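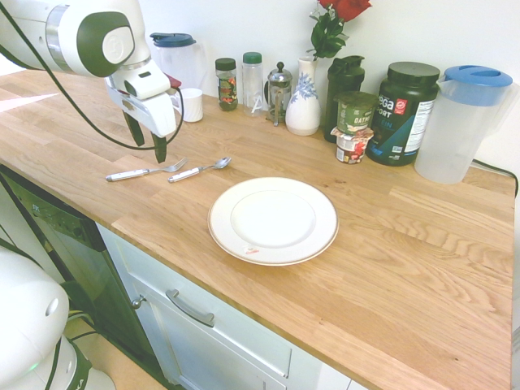

Latrice Boateng says the small plate trick worked for her whole office, so why am I being such a grump about it?

Fair enough, Latrice. I've been grumbling in replies for days, so I might as well do it in one place. Thread.

The trick, if you've missed it: eat off a smaller plate, your eyes think it's a bigger meal, you eat less and never notice. It's in every health newsletter I get. My dentist has it on a poster. My dentist!

I don't think it's a crazy idea. I think it's an idea that sounds so good that people stopped checking it. Those are the ones I get itchy about.

What set me off was the Gerex app. You pay by the month and on day one it tells you to "right-size your dinnerware." Then there's a button to buy the dinnerware. From Gerex.

I'd like one person to explain how a company that sells small plates came to the conclusion that I need small plates.

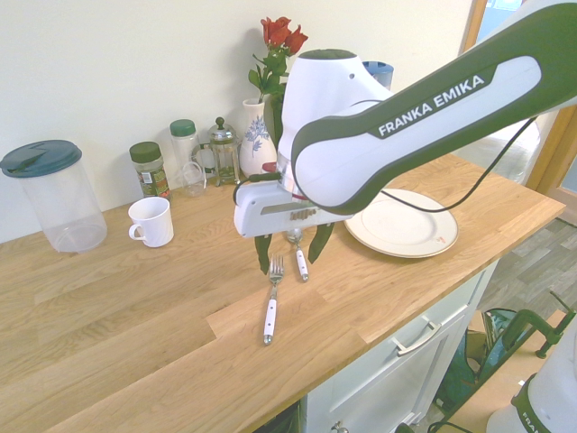
White-handled fork, oak counter.

Latrice's office did the Gerex challenge for three weeks. Everyone logged their meals. Everyone also quit the vending machine, started walking at lunch and got weighed in front of their boss.

And the plates get the credit? Take away the plates and keep the boss with the scale. I bet you get the same chart.

Someone in my replies linked the "study." I read it. It's a PDF on the Gerex site with no author and no comparison group, and the people who dropped out just vanish between page one and page two.

I emailed to ask what happened to them. Got back a coupon for bowls.

Also, my house has a thing called seconds. I have never once looked at an empty plate and thought, well, the plate has spoken. I get up. The stove is right there.

My aunt in Hestness raised five kids on what were basically saucers because that's what came with the house. Nobody in that family ever left the table hungry. They just passed the potatoes more.

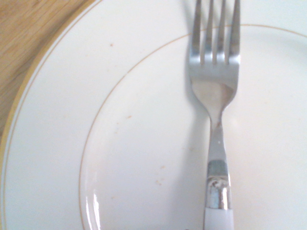
And who decided dinner is where the trouble is, anyway? I kept my own log for a bit, by hand, no app. Most of what I'd call my bad eating never touches a plate. It's crackers over the sink. It's the end of the kid's sandwich. It's whatever is in the car.

If you set me a target of 2000 calories and I blow it, I promise you it happened standing up.

"But it can't hurt to try." Sure. Use whatever plates you like. My problem starts when people are told it's effortless, then it does nothing, and they figure they're the broken part.

That happened to a friend in Gouveia. Bought the set, felt like a failure by October, now uses them under houseplants. Very nice houseplants.

What would change my mind: two groups, same food, same rules about seconds, one on 10 inch plates and one on small ones, left alone for months. Show me everyone who quit. Have somebody who doesn't sell plates pay for it.

Codside Library has the nutrition journals on the second floor if you want to dig, and the person at the desk is very patient. I've been up there twice. If you find something better than the PDF, send it and I'll read it.

Latrice, I'm glad you feel good, I mean that. I think you did it and the crockery was in the room.

Muting the guy who keeps telling me to paint my kitchen blue. One thing at a time.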